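Looking after jewellery at home: cleaning, clasps, knots and storage

Most of the jewellery that comes over our counter for repair has been worn down by soap, hand cream and being thrown in a drawer. The tips on this page are the ones we give out at Turnonier when people come to collect. None of them needs special equipment. If a piece is very old, very valuable or already loose somewhere, bring it in first and clean it later.

Before you start

Put the plug in the sink. Better still, don't use the sink at all and work over a bowl standing on a tray with a tea towel spread over it. Small stones bounce, and they bounce further on a hard worktop than you would think.

Have a look at each piece under a good lamp before it goes anywhere near water. Hold a ring up to your ear and tap it gently with a fingernail. A loose stone will often rattle or click. You can also drag a claw lightly across a bit of old tights. If it snags, the claw has lifted and wants seeing to.

Work at a table with the light coming from the side opposite your writing hand. Leave room at one end for the things you have finished with, so that clean and dirty don't get mixed up.
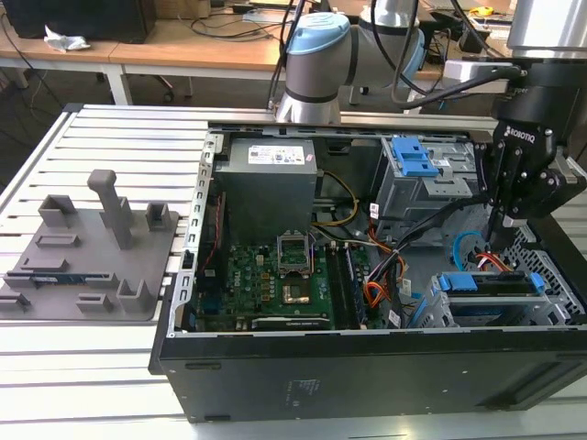
Desktop tower on its side on the work table, side panel off.

Washing gold and platinum

Use warm water and a few drops of ordinary washing-up liquid, the plain sort without lemon or hand softener in it. Soak for ten minutes. Longer does no harm with plain gold, and a ring that has been worn for baking or gardening may want half an hour.

Brush with a baby's toothbrush. The dirt that dulls a diamond is nearly always underneath it, so go in from the back of the setting with the tips of the bristles and work outwards. On a cluster or halo ring the gaps between the small stones will hold grease, and you may have to soak and brush twice.

Rinse in a second bowl of clean warm water, then lay the ring on a lint-free cloth. A hairdryer on the cool setting is good for getting water out of a closed-back setting. Kitchen roll leaves fluff in the claws.

Don't use toothpaste. It scratches gold and it will take the polish off softer stones. Bicarbonate of soda made into a paste is nearly as bad, whatever you may have read. Bleach attacks the alloys in lower-carat gold and can crack a claw right through, so rings come off before the bathroom gets cleaned.

White gold that has gone yellowish isn't dirty. Most of it is rhodium plated, and the plating has worn through on the palm side. Washing won't bring it back. It needs replating, and how often depends on how hard you are on your hands.

Silver

Tarnish on silver comes off with an impregnated cloth, and for flat pieces that is all you need. Fold the cloth so you always have a clean part to finish with. The cloth goes black and carries on working for a long time after it looks ruined. Don't wash it.

For chains, the foil method is fine. Line a dish with kitchen foil, shiny side up, lay the chain on it, add a tablespoon of washing soda crystals and pour on hot water. It will fizz and smell of eggs. Take the chain out after two minutes and rinse it well. Don't do this with:

– anything with stones in it
– oxidised silver, where the black in the pattern is meant to be there
– hollow pieces, which fill up with soda solution and weep for weeks
– plated silver that has started to wear

Silver dip in a jar is quick, but people leave things in too long and it gives the metal a dead grey look. If you must use it, in and out in ten seconds, then rinse under the tap for a full minute.

Stones that should not be soaked

Pearls, opals, turquoise, amber, coral and emeralds should all be kept out of the bowl. Wipe them with a damp cloth and dry them with another. Pearls are best wiped every time they come off, as skin acid and scent do them more harm than anything else. Scent and hairspray go on first and pearls last.

Emeralds are usually oiled to hide the fissures. Hot water and detergent draw the oil out, and an ultrasonic machine does it faster. We have had stones brought in that looked quite clear in the family photographs and are now full of white lines. They can sometimes be re-oiled, though not always to the same result.

Sapphires and rubies are tougher. Untreated ones can be washed with the diamonds. If you don't know whether a stone has been filled or treated, assume that it has.

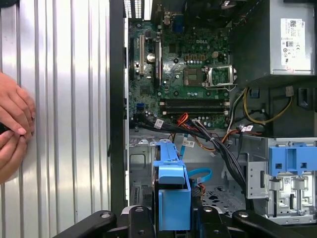 Clasps wear out sooner than chains do, and a bracelet that comes undone by itself will sooner or later be lost. Check the tongue of a box clasp first. It should click when it goes home, and if it slides in silently it has lost its spring. With a fold-over clasp, look at the hinge end. The principle is much the same as on the green Dell board, where the metal frame round the processor socket is flipped open with its lever up: a hinged plate has to come down flat and be held there, and if the hinge is bent it never will. Don't squeeze a fold-over clasp with pliers to tighten it. Gold that has been bent back and forth goes brittle, and the next bend is the one that breaks it. Bring it in and we will reset the hinge or fit a new pin.

Bolt rings, the small round clasps with a sprung trigger, have a steel spring inside. They should be dried properly after swimming, or better not worn for swimming at all. When the trigger starts to stick, replace the whole clasp. A drop of oil will free it for a day and then collect dust.

Lobster clasps last longer and are easier for stiff fingers. If you struggle with a bolt ring on a 38 cm necklace, ask for a lobster and a short extension chain to be fitted. It is a small job and usually done the same afternoon.

Getting knots out of a fine chain

Lay the chain on a sheet of glass or a smooth plate. Undo the clasp, which people forget. Put one drop of baby oil on the knot and leave it for a minute. Then take two sewing needles, put both points into the middle of the knot and ease them apart. Do not pull on the ends.

When it starts to open, work the loops out one at a time and push the loose chain away from the knot as you go. Wash it in soapy water afterwards to get the oil off. Talc works instead of oil on snake chain, where oil gets in between the plates and is hard to shift.

If there is a kink left once the knot is out, leave it alone. On a box chain or snake chain it can't be straightened at home.

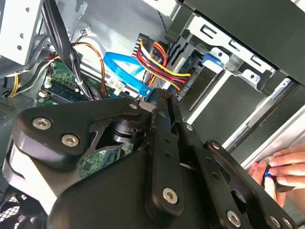 Storage

One piece, one pouch. Diamonds scratch sapphires, sapphires scratch everything below them, and all of them scratch gold. A sectioned box is fine as long as each section holds a single item. The Evangelista trays that we sell in the shop are lined in plain cotton and fit most bedside drawers, but an ice cube tray with a scrap of felt in each hole does the same thing.

Hang chains or lay them full length. If you travel with a fine chain, thread one end through a drinking straw and do up the clasp on the outside. It won't tangle.

Silver keeps best in a sealed bag with the air pressed out and an anti-tarnish strip inside. Change the strips once a year – June is as good a time as any, before the weather gets sticky. Keep silver away from rubber bands, wool and unpainted oak drawers, all of which give off sulphur or acids.

Pearls and opals want the opposite. They dry out in sealed plastic and should be in a soft cloth bag somewhere that isn't too warm. Never store pearls hanging up, as the silk stretches.

Rings that have got tight

Fingers swell in hot weather and late in the day, so don't decide that a ring needs resizing at eight in the evening in a heatwave. Try it over a week. If it is stuck now, hold your hand above your head for a few minutes, use washing-up liquid and turn the ring as you ease it over the knuckle. Dental floss wound tightly round the finger from the ring up to the nail, then unwound from the ring end, works on most knuckles. If the finger is going blue or numb, stop and go to a minor injuries unit. They have a ring cutter, and a cut ring can be mended.

A band worn thin at the back can be given a new lower half, known as a half shank. Ours start at £94 in nine carat. Plain bands can go up or down a few sizes. Full eternity rings mostly can't be altered at all.
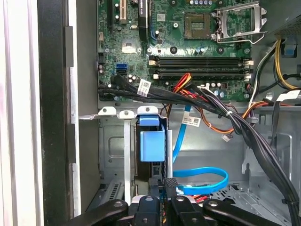 Piroska Somogyi wrote in to say that she gets a tight ring off with a bag of frozen peas held round the hand for five minutes, and has never needed the floss. She also asks whether a ring guard would damage an old wedding band that has become too loose. A plastic coil guard won't. The metal clip kind can wear a groove on the inside if it is left on for years, so use it for a few months at most and then have the ring sized.

Insurance and paperwork

Photograph each piece from the front, the side and the back, next to a ruler. Keep the pictures somewhere other than the jewellery box. Write down any hallmark, however faint.

Check the single-item limit on your home contents policy. One customer's ring had been put down at £384 on the strength of an old receipt, and the new valuation came out at £2,241. Valuations should be redone every three to five years. Ask for one written for insurance replacement and say so at the counter, because a probate valuation uses a different figure.

Claws and clasps are checked free of charge on anything bought here or at our Semo branch. Allow ten minutes, and don't clean the piece beforehand.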